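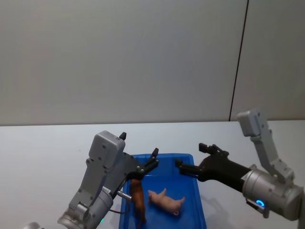
prakunar_l
On a repris la méthode de Zandthorpe pour le tri à deux bras : 635 démonstrations, une seule politique pour les deux pinces. Le point faible reste l'approche simultanée, comme ici avec le cochon rose couché dans le bac bleu entre les deux pinces. Réussite : 65 %.

Appiah
65 % sur combien d'objets ? Avec 6 jouets, ça ne prouve pas grand-chose.

prakunar_l
6, oui. La suite est prévue en juin.

basex
Pas d'accord avec Appiah. Cadi Hughes a montré que la pose compte plus que le nombre - un objet couché suffit à tester.

Appiah
Sur 2 poses seulement. Je reste sceptique.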